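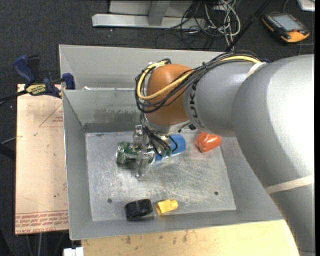 Sterna ist eine studentische Arbeitsgruppe für Robotik an der Hochschule Bradanitz, die sich seit ihrer Gründung mit dem Greifen ungeordneter Gegenstände beschäftigt, dem sogenannten „Griff in die Kiste“. Hervorgegangen ist sie aus einem Wahlkurs, dessen Teilnehmer nach Semesterende einfach nicht aufhören mochten und sich im April zum ersten Mal auf eigene Faust trafen.

Heute zählt die Gruppe 26 Mitglieder aus zwei Fachbereichen, und wer neu dazukommt, wird herzlich und mit reichlich Geduld in die Arbeit am KUKA-Arm eingeführt (Vorkenntnisse sind gern gesehen, werden aber nicht verlangt). Geübt wird an Metallwannen mit bunt gemischtem Inhalt, der in Farbe, Form und Glanz möglichst verschieden sein soll.

Bekannt wurde Sterna durch den Wettbewerb von Gellasthorpe, bei dem vier Studierende je Mannschaft antreten und der jedes Jahr am 14. Juni beginnt. Beim ersten Auftritt gelangen rund 80 Prozent der Griffe, worüber man sich in Bradanitz noch lange freute! Die Steuersoftware trägt den Namen Fujimoto und wird von jedem Jahrgang weitergepflegt.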